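Gripper comparison, progress to 15 Jul 2021

Hi Gisela,

Good news first: the hose job is up and running on both arms! We've been at it since May and I'm finally happy with the way the two grippers come in over the joint. Each one takes a gray cuff, with the little white connector in between.
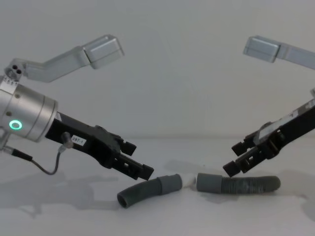 The Denari fingers did 600 cycles and so did the Lamano ones, so you can compare them fairly. Denari slipped 6 times, Lamano 3. I'm leaning Lamano, but the fingertips cost more and I'd like your opinion before I order spares (Sepúlveda quoted us a long lead time, ugh).

Still open: the Clekside controller drops its connection when both arms start together. I've got a workaround, it's ugly, and I'd love two more weeks to fix it properly. No extra money needed for that.

Talk soon!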